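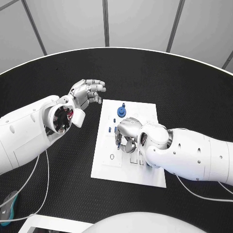

News > Town > Education and Libraries

Clirulcombe library will keep its study rooms open in the evening

The public library in Clirulcombe will keep its study rooms open until late in the evening from September, after many requests from students and from people who work during the day. Until now the rooms have closed together with the lending desk, at 7 p.m.

The new closing time will be 10 p.m. on working days. On weekends the hours will stay the same for the moment. The lending desk, the children's corner and the newspaper room will also close as before, and only the two upper floors will remain open for reading and study.

The decision was announced this week by Tsz-kin Kuo, the director of the library, at a short meeting in the reading hall. Kuo said that the question of longer hours had been raised every winter for several years, and that the library did not want to postpone it one more time.

"In the exam period we have to ask people to pack their books when they are in the middle of their work," Kuo said. "Some of them go to sit in the railway station. I do not find this a good situation for a town that has a library with heating and light."

The library has 86 places on the upper floors. Most of them are at long tables, and the others are in small group rooms which can be reserved for two hours at a time. Reservations for the evening will open in August, at the desk or by telephone. A library card is needed to reserve a group room, but a person who only wants to sit and read at the long tables will not need one.

The longer hours were tested in May and June of this year. During the test the rooms stayed open until 10 p.m. on two evenings a week, and visitors were asked to fill in a short paper form before leaving. The library received 100 forms. According to Kuo, the most common wish was for more evenings, and the second most common was for a place to buy something warm to drink.

The second wish will be met in part. Mohamedi, the bakery on the other side of the square, has agreed to run a small counter in the entrance hall until 9 p.m. It will sell tea, coffee, soup and bread. Food must stay on the ground floor, and only bottles with a lid may be brought upstairs.

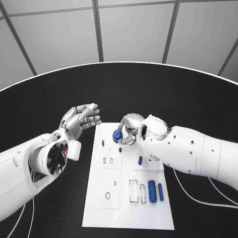

A white board on a round black table.

Group work was another subject at the meeting. Several visitors had written on their forms that the long tables are too quiet for people who need to talk, and that the group rooms are nearly always taken in the afternoon. The library hopes that some groups will move to the evening when the new hours begin. It will also put more shared writing boards in the group rooms, and markers can be borrowed at the desk. They must be returned before the desk closes, or left in a box beside the stairs.

Noise was discussed for a longer time. A resident of Tirkis Street, which passes behind the building, asked who will make sure that people leave quietly at night. Kuo answered that the back door will be locked at 7 p.m. and that all visitors will leave by the front, where there are no apartments. The bicycle racks at the back will be moved to the square during August. The resident thanked the director, but said that the bicycles had not been the main problem during the test. It was the conversations after closing, when people stood under the windows and did not go home.

Kuo promised to look at the matter again after the first month.

Transportation was the other worry. The last bus from the square to the northern part of the town now leaves at 9:40 p.m., too early for anyone who wants to stay until closing. Trindix, the company that operates the line, has told the library that it will move this departure to 10:15 p.m. when the autumn timetable begins. There will be no additional bus, and passengers who use the present departure will have to wait longer. The company will put a notice at the stops in August.

For the villages outside the town there is no such change. A mother of two high school students said at the meeting that her children would have liked to use the library in the evening, but that the last connection to their village leaves before 8 p.m. She asked if a few rooms in the village school could be opened instead. The school is not under the direction of the library, so the question could not be answered there. Kuo offered to write to the school and to send a copy of the results from May and June.

Two members of the staff will be present every evening, one on each upper floor. They will help visitors to find a place and to use the copying machine, but they will not lend books. Returned books can be dropped in the slot beside the front door at any hour. One new employee will be hired for the evening work, and the other shifts will be divided among the present staff, who have agreed to the plan. The position will be advertised in the entrance hall in July.

The costs will be paid from the regular budget of the library. To make this possible, the building will open one hour later in the morning, at 10 a.m. in place of 9 a.m. This part of the plan was received with less pleasure. Some older visitors come early to read the newspapers, and one of them told the meeting that he had done so since he retired and that an evening visit was of no use to him. Kuo said that the newspaper room has its own entrance, and that the library will examine if this room can keep the old opening time. An answer is expected before the end of July.

Until September the present hours remain valid. The library will be closed for 7 days in August, when the floor of the reading hall is cleaned and the lamps on the upper floors are replaced. Books which are due in that week will be extended automatically, and no fee will be charged for them.

Questions about the evening hours can be left at the lending desk. Forms for a group room will be available there from the first day of August.

We use cookies to remember your settings and to count visits to our pages. Accept | Change settings

Contact the newsroom | Copyright Clirulcombe Town News | Back to top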